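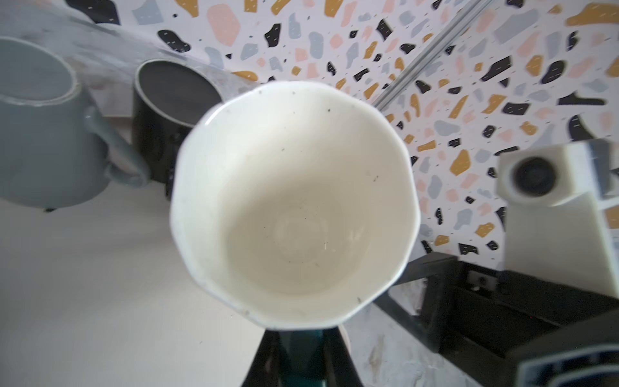

Photo: Clorley Kitchen Desk

Stivine faceted cup, white: is it worth $20?

I have a low opinion of cups that get called "sculptural." Most of the time it means somebody took a perfectly good shape and made it harder to drink from. So when the Stivine started turning up on every gift list in May, I bought 2 at full price and put them into the regular rotation with the mugs we already own, one grey, one black, neither of which has ever been on a gift list.

The selling point is the rim. It isn't a true circle. It goes around in gentle angles with a slight scallop, and the product page says this "invites the lip." I drink coffee every morning without an invitation, but fine. If you land on a flat stretch, it feels like any other cup. If you land on a corner, you notice, and with a full cup you may get a small dribble down the outside. I had it happen twice on the first Monday and learned to turn the cup before sipping, a thing I have never had to do with the grey mug.

Next, the color. The inside is a pale cream and it shows everything. Leave it out on an open shelf and you'll be looking at dark specks on the rim and walls before you pour. A quick rinse takes care of dust. Tea is another matter. Mine had a tan line after a week of black tea, and it took baking soda to shift it. The black mug may well be filthier, but I can't see it, and I'm happy with that arrangement.

Heat is average. I poured in water at 180 degrees and after 20 minutes the Stivine and the grey mug were close enough that I stopped caring. The box promises "longer warmth" without saying longer than what.

Good points, because there are some. It's lighter than it looks, it sits flat, and both of mine have been through the dishwasher all month with no chips. It looks nice on a pale counter. My sister liked it right away and has asked where to get one.

The Ignacio store brand sells a plain round cup for less than half the price, and Skurmont has a heavier one that I'd pick for tea. If you love the shape, wait for a sale. I'm keeping my pair for guests.

Score: 82 out of 100 for looks, a good deal lower for drinking.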